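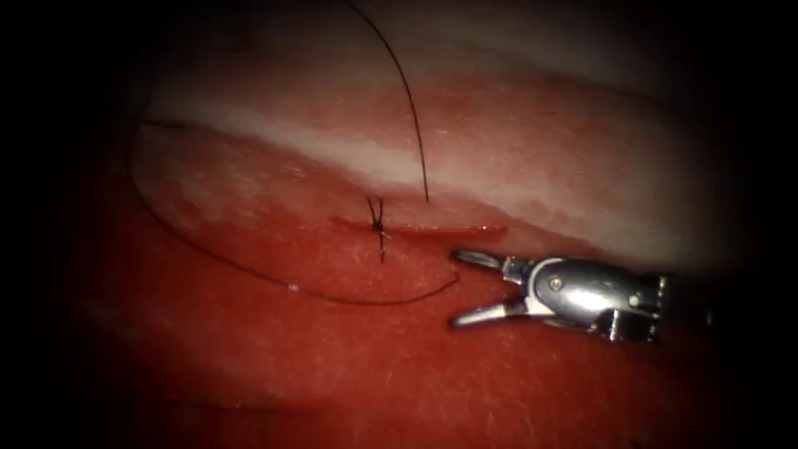

Robotics Maintenance, handout 7
Setting up and looking after the Hudier suturing cell
Revised Sep 15, 2018

The Hudier is sold as a machine that "sets itself up". Please don't believe it. The start-up routine finds the joint limits and little else. Everything that decides whether a stitch lands where you asked is still down to whoever is at the bench.

Start with the instruments. The Wonadard manual rates a needle driver at 51 runs. I have seen no test data behind that number, and in our log drivers have gone slack well short of it. Check the play at the jaw pin by hand before each run and write it down, whatever the run counter says.

Then thread. Long tails get round the wrist and the software has no idea they are there. Trim before you start the next stitch.
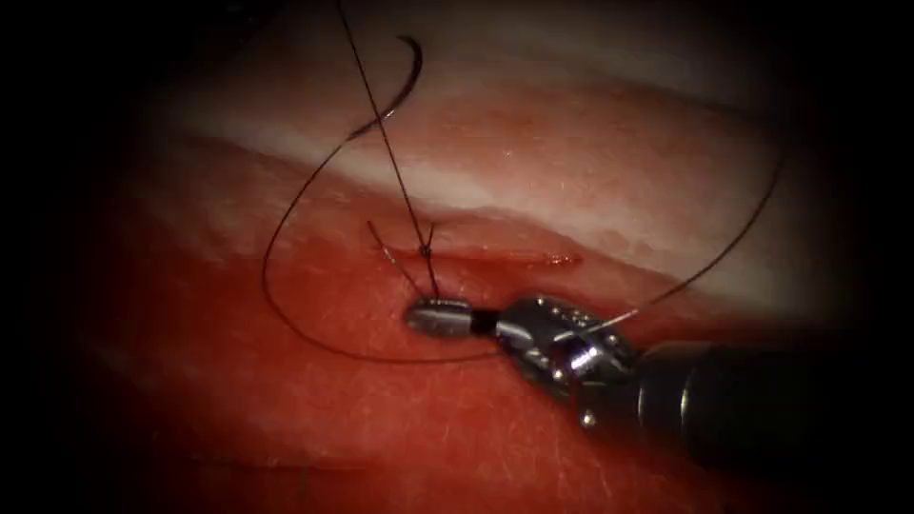

Can I trust the grip reading to tell me the jaws are holding?
Only as a hint. It is worked out from motor current, and a stiff cable gives much the same figure as a firm hold. Tug the thread lightly and watch whether it slips.

Cable tension. Set it with the arm powered and the brakes off, 3 passes through full wrist travel, then measure again. Yagi's leaflet says one pass will do. Try it both ways and compare the readings yourselves.

Camera alignment. The routine reports a "confidence" score, which tells you that the solver is pleased with itself. A knocked bracket can still score well. Touch the tip to the reference peg and look. 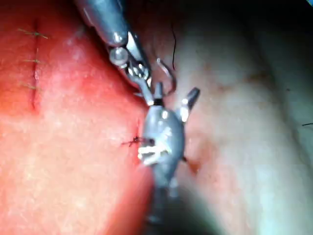
How often should the wrist camera be recalibrated?
After every instrument change, and after any bump, however slight. The monthly interval in the manual assumes a cell where the tools stay put, and ours don't.

Cleaning. Wipe the jaws and pins with the lint-free cloths, open and closed. No spray near the shaft seals. Fault 447 after cleaning usually means a damp connector, so dry it before you order the new board that Hudo will offer you.

Bring your own tension readings to the October session, including the bad ones.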